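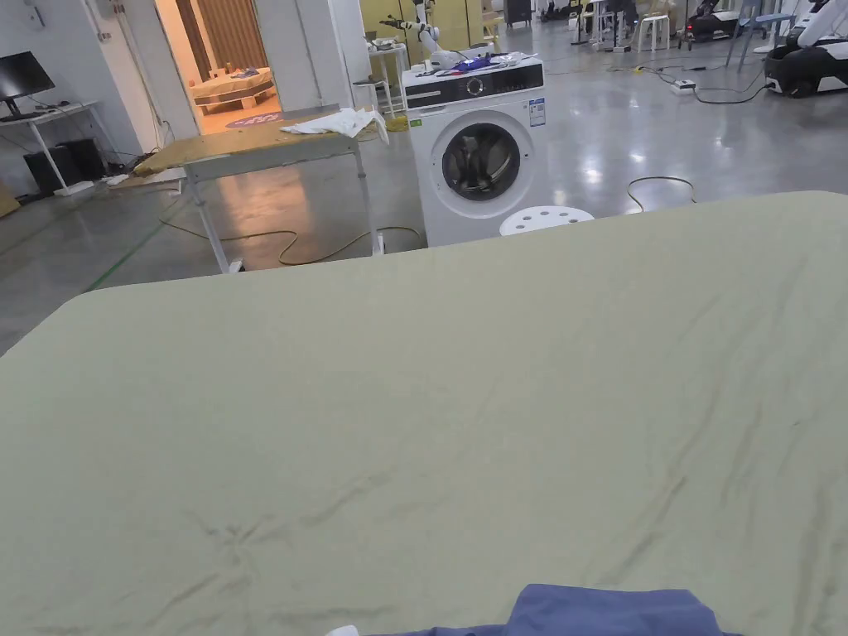
Slide 1: front loader, with a green sheet spread out in front of it

Start without the title. Ask the room who has ever measured what a wash costs them. Wait. Expect few hands.

My subject is the "eco" claim, and I don't trust it much. Posari says its short program saves the average home 135 dollars a year. Average of whom? I wrote to them in February and got a brochure back.

Then the Eklow survey. It had 992 replies, all from people who had just bought the machine. Pause here. People who spend over 600 dollars on something tend to say they like it.

Nhyira Antwi will object that some data beats none. Fair – but let her make the case, don't make it for her. 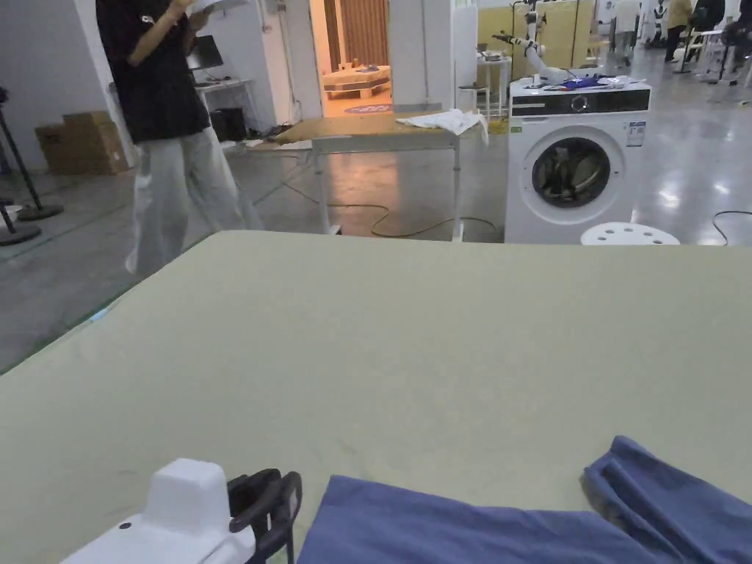 Slide 2: white steam iron and blue-grey fabric on the green surface

Move on to ironing, which the ads leave out. If a fast spin means more creases, the iron eats part of the saving. I can't prove that it does. Ondanis could test it and hasn't.

Edem Sulemana's question from last time: should we just wash less? Probably, yes. Hard to sell, so you won't hear it from Boateng.

Skip the tariff table if we are running late. Questions, then hand out the meter sheets by the door.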